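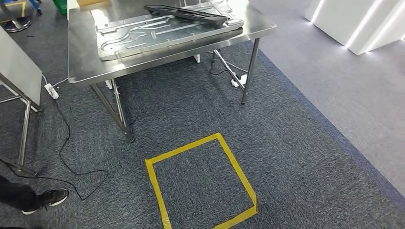

*La placa gris y la barra negra sobre la mesa de acero; delante, el cuadrado de cinta amarilla en la moqueta.*

# Preparar un puesto de trabajo con mesa de acero y zona marcada

Escribo esta guía para los compañeros del taller de Banport. Soy Lertchai Yensuk y el español no es mi primera lengua, así que uso frases sencillas.

## Material

- Mesa de acero inoxidable
- Cinta amarilla para suelo
- Cinta métrica y paño de microfibra
- 2 protectores de fieltro

## Pasos

1. Coloque la mesa y compruebe que no se mueve. Apoye las dos manos en el borde delantero y presione un poco. Si una pata baila, corrija el pie antes de seguir.
2. Limpie el tablero con el paño, siempre en la dirección del cepillado. Las virutas pequeñas rayan la placa y también la mesa.
3. Ponga la placa plana, con los canales en relieve hacia arriba. Levántela para moverla - nunca la arrastre.
4. Deje la barra negra encima de la placa, en la parte del fondo. Cuando la barra se queda suelta en el borde de la mesa, tarde o temprano cae.
5. Aspire la moqueta delante de la mesa. La cinta no pega bien sobre polvo.
6. Marque el cuadrado con la cinta amarilla. Corte cada tira un poco más larga que el lado y recorte después las esquinas con cúter, sin apretar, para no cortar la moqueta.
7. Pase el dedo con fuerza por toda la cinta. Espere 22 minutos antes de pisarla.

## Mantenimiento

El interior del cuadrado debe quedar libre: ni cajas, ni bolsas, ni herramientas. En Banport cambiamos la cinta en noviembre, porque las esquinas ya estaban levantadas. Para quitarla, tire despacio y casi paralelo al suelo.

Revisado el 21/12/2021.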